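Petomard tips – recording bedside table demos

Quick notes from the Vandimmont room. Wipe both wrist lenses first. Move one thing per take, then stop.

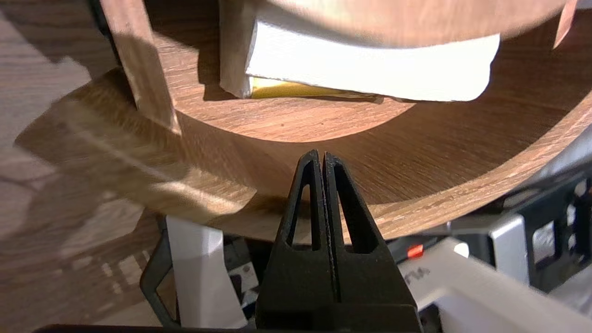 Do 14 takes, have a tea, do 7 more. Slow hands near the rim. Fumbles stay in – label them "retry", dont delete. 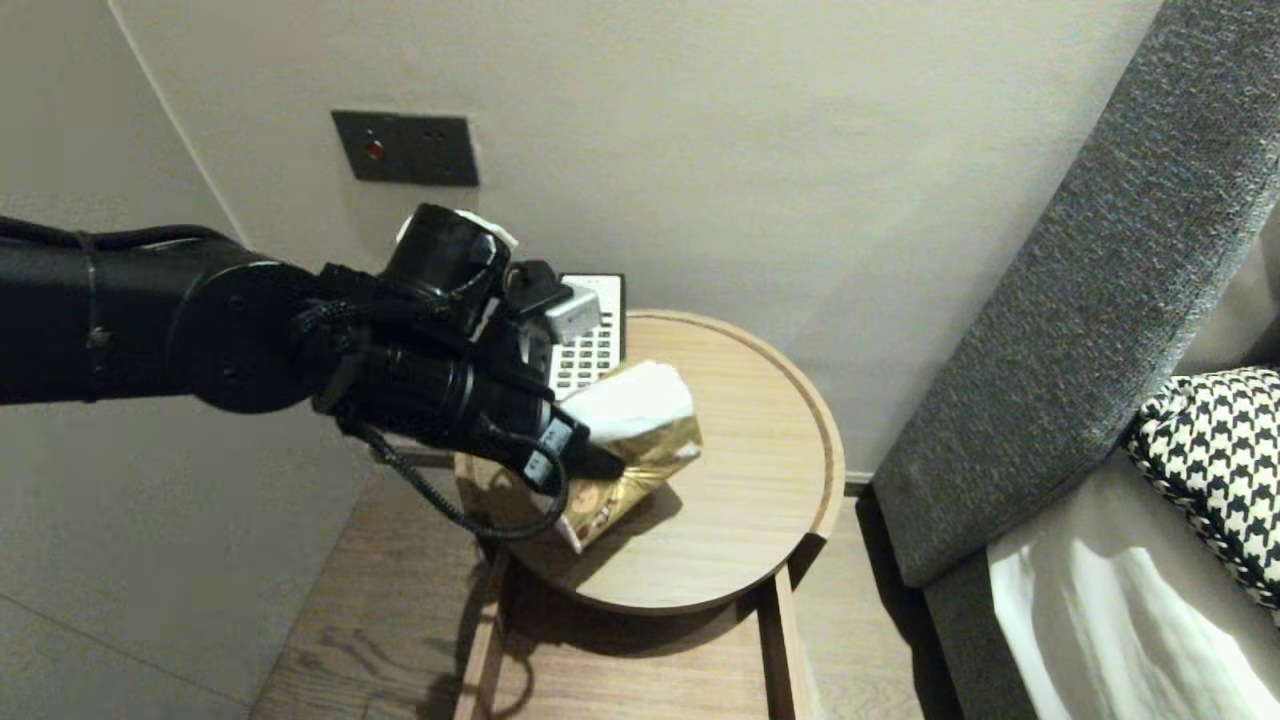 Pearce site binned their fumbles in February and wished they hadn't, says a reader in Piltville.

Low gaps: come in fingers first, lights on.

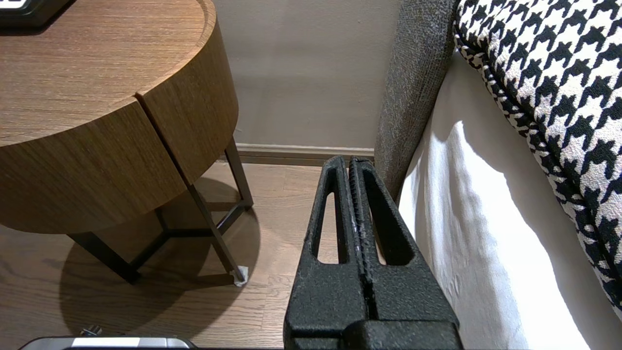

Gripper between table and bed.

Shift things a bit before evry take. Same layout all day teaches it one layout.
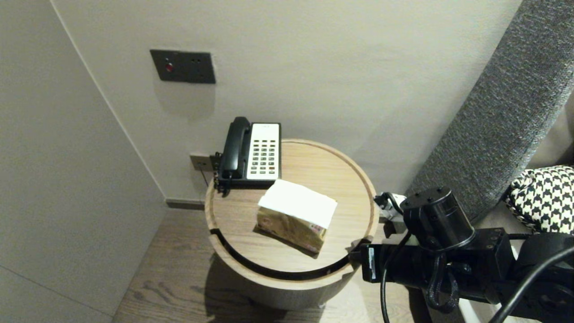
Name files before lunch – total now 2,976.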